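Notes from the spare room: my year of learning to mend things

Hello again, and welcome to all the new people who signed up after the jumper issue (I'm still getting emails about the jumper, thank you, it's fine, the elbow is holding).

I promised last time that I'd write about the evening class, so let's get on with it. Back in February I signed up for a beginners' course in clock repair at Chávez, which is the old printworks behind the bus station. I'd walked past it for years and thought it was a carpet shop. I went because my gran's mantel clock had stopped and the man in town wanted 375 pounds to look at it, and I am stubborn and also not made of money.

The tutor is Berenice Xolalpa, and she is wonderful and slightly terrifying. On the first night she gave each of us a dead alarm clock and told us to take it apart and lay the bits out in the order they came off. That was it! I felt very pleased with myself until she asked me to put mine back together and I had a spring left over. I still have the spring. It lives in a saucer on my desk.

What I hadn't expected was how much of it is cleaning. You picture yourself with a loupe in one eye, coaxing something tiny back to life, and really you spend most of the evening with a pointy bit of wood, getting old oil out of holes. I've grown to love it. I put the radio on at home now and do an hour after tea, and I come away much nicer to live with (my husband's words).
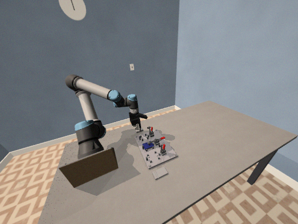 Picture credit: Zyanya Tovar

Anyway, the mantel clock. I was not allowed near it until week eight, on Berenice's orders, and she was right. When I finally got the back off there was a scrap of newspaper folded up small and wedged under one corner of the movement, presumably to stop it rattling. My gran all over. She once fixed a car door with a wooden spoon. I've kept the paper and put it back exactly where it was, and if that offends any proper clock people reading, I'm sorry but it's staying.

The trouble turned out to be a worn bush, which is the little collar a wheel's pivot turns in. The hole had gone from round to egg-shaped, so the wheel leaned over and everything jammed. Berenice showed me how to open the hole out and press in a new one, and then made me practise on a scrap plate until my thumbs hurt. The real thing took me two whole evenings. It ran for twenty minutes the first time and I cried a bit in front of the group, who were very kind and looked at their own clocks.

It loses a couple of minutes a week now. I could probably get it closer, but I like going over to it with the key and nudging the hands while the kettle's on.

A few of you asked what you need to get going. Less than you'd think! I bought a set of small screwdrivers, a decent pair of tweezers and an old tea tray with a lip on it, so that when you drop something it stays put. I spent 40 pounds all in, and 12 of that was a lamp. Please don't begin with anything you love. Get a broken one from a car boot sale and ruin it cheerfully. And let the mainspring down before you undo anything else, or get someone to show you how, as they can give you a really nasty cut.

The next beginners' course at Chávez is filling up already, so ring them soon if you fancy it. There's a lift round the side, and the biscuits are good.

Next issue I'm having a go at rush seats, as I've been given a chair with no bottom. If you've got any advice on where to buy rush in small amounts, do write back, I read everything even when I'm slow to answer.

Happy mending x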